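Questions I get a lot

I'm Kimie Arai, I write and draw the Fitow books, and my inbox has started to repeat itself. So I've put the usual questions in one place. If yours is missing, write to me anyway!

What age are the Fitow books for?
Mostly four to seven. I've had letters from a class of ten-year-olds too, and they had very strong opinions about the ending of the second one.

Are you going to write a third?
Yes, I'm on it now. Fitow leaves Ondmont by ferry and gets off at the wrong stop. The text is down to 548 words and my editor would like it shorter (she always would). The drawings should be done by June if the harbor pages behave.

Do you do the words or the pictures first?
Pictures, nearly always. I fill a sketchbook with Fitow doing ordinary stuff – waiting for a bus, losing a mitten – and sooner or later one of those turns into a story. I work at the kitchen table from 5 a.m. until the house wakes up.

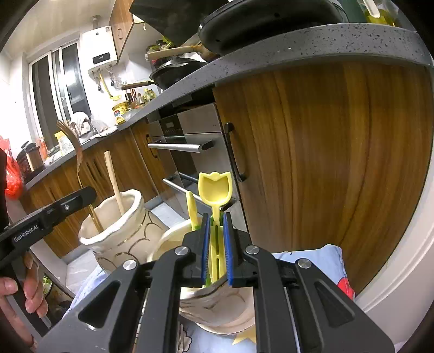
Yellow scoop with a tulip-shaped head, white vases behind.

What do you paint with?
Watercolor and a brown pencil. I used ink for the first book and spent weeks fixing blots, so never again.

Can I get a signed copy?
You can. Order through Sakamoto Books and type the name you want in the notes box. I go in every couple of weeks and sign whatever is on the pile. Please check the spelling, I've had to redo a few Kaitlyns.

Is the first book out of print?
The hardcover is. We printed 1,745 and the last box went over the winter. The paperback is easy to find, and it has the two extra pages at the end that I had to cut the first time.

Is there a Japanese edition?
There is! Kazue Koyama translated it, and she came up with a much better name for the goat than mine. The print run was only 330, so ask Sakamoto before you get your hopes up.

Do you visit schools?
I love school visits, but I can only manage 2 a month while I'm finishing a book. 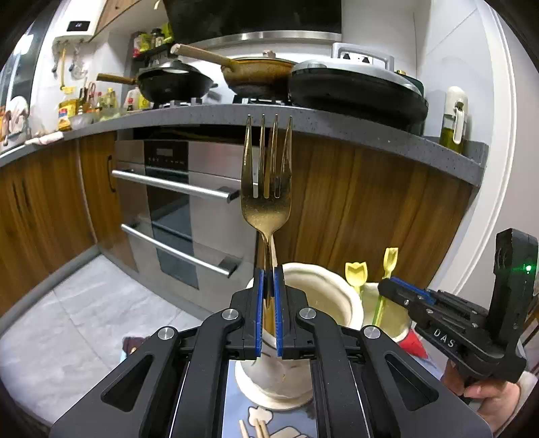 For those I bring the big sketchbook, read one story and then we all draw a goat together, which takes longer than you'd think. Any grade up to fifth is fine, and I don't need a projector.

Will you read my manuscript?
I'm sorry, I can't. My publisher, Cestard, does take picture book submissions, and the guidelines are on their site. Send the text by itself – you don't need to find an illustrator first.

Is Fitow a dog or a bear?
I'm not telling.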